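Notebook, bench 2 - hand comparison, August

Entry opened by L. Bellamy at 9:40. Present: Bellamy, Haddadin, Santoso. Purpose of the session is to compare two control settings on the paired hands before the Riltton review, using the apple, the plate and the artificial grapes. The previous entry (Oltmanns) covers mounting and cabling and is not repeated.
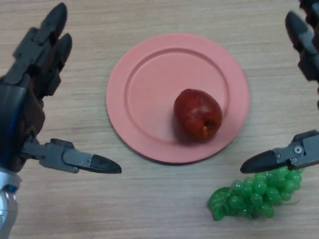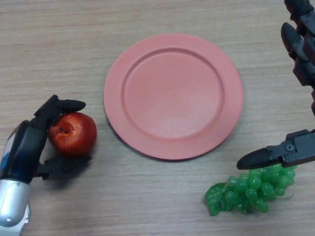

Apple on the plate in the first view, apple in the left hand in the second.

Murkon Laboratory for Manipulation - Hands and Grippers Group

Setup

Both hands were run from the Beltholm controller. The older Sorensen controller remains on the shelf as a fallback and was not powered during this session. Settings compared were A, in which the fingers close to a commanded position, and B, in which they close until the motor current reaches a limit. All other parameters were left as Oltmanns recorded them, with one exception: the current limit for the left thumb was lowered after the first attempts, as described under Observations.

The task for the left hand is to pick up the apple and place it on the plate. The task for the right hand is to hold position over the grapes while the left hand is working, and then to close on the bunch when told to. The two tasks are logged separately. Santoso operated; Haddadin kept the log; I reset the objects.

Ten attempts were made under each setting. Log files are stored under run number 888, with A and B as subfolders. Please do not rename them, as the plotting script reads the folder names directly.

Observations, left hand

Under setting A the grasp depended heavily on where the apple was set down. With the stem cavity facing the palm, the upper finger settled over the top of the fruit and the thumb came in underneath, and the lift was uneventful. With the apple turned on its side, the thumb reached its commanded position before it had made proper contact, and the fruit rolled toward the plate. Two of the attempts were stopped by hand for this reason. They are marked in the log and should be counted as failures.

Setting B was more tolerant of orientation. The thumb continued to travel until it met resistance, and the difference between one side of the apple and the other mattered much less. The cost is time. Closing under B was noticeably slower, and Haddadin remarked that the finger hesitated shortly before contact. I saw the same thing. It may be friction in the linkage, or it may be the filter on the current signal; the log should allow us to tell which.

At the original current limit the thumb pressed hard enough to turn the apple in the grasp. After the limit was lowered this did not recur. The attempts made before the change have been excluded from the comparison and repeated.

Release onto the plate was acceptable under both settings. The plate has a wide rim and a shallow well, and the apple tends to stay where it is put provided that it is released inside the ridge. On one attempt under A it was let go over the rim and rolled off. Santoso suggests lowering the release height. I agree, but this should be a separate change and should not be mixed with the present comparison.

Observations, right hand

The grapes are the harder object. The bunch is long and uneven, and the right thumb passes very close over the top of it while waiting. During one run under B the hand drifted slightly downward and touched the bunch before the close command was sent. The waiting height should be raised before the next session.

Under A the hand closed on the bunch but frequently took hold of only the upper part, so that the leaf end dragged on the table during the lift. Under B the hold was firmer, though nearly every lift finished with the bunch tilted. I would not draw a conclusion from this yet. The approach direction is probably of more importance than the setting, and it was the same in all runs.

Camera

The head camera position was left unchanged. The left hand occupies a large share of the view and the right hand comes in only at the edge. Van Dusen has asked whether the camera could be turned slightly to the right to show more of that hand. This would require a new calibration, and I have asked him to wait until the B runs have been reviewed.

Actions

Haddadin: plot thumb current against time for the B runs and check the hesitation before contact.

Santoso: raise the right hand waiting height; prepare a lower release height as a separate configuration file.

Oltmanns: confirm the lowered thumb limit and enter it in the shared parameter sheet.

Bellamy: write up the left hand results for Riltton. The right hand results are to be held back until the approach has been varied.

Session closed 15:20. Hands parked and controller powered down. The left wrist cover screw was checked and found tight.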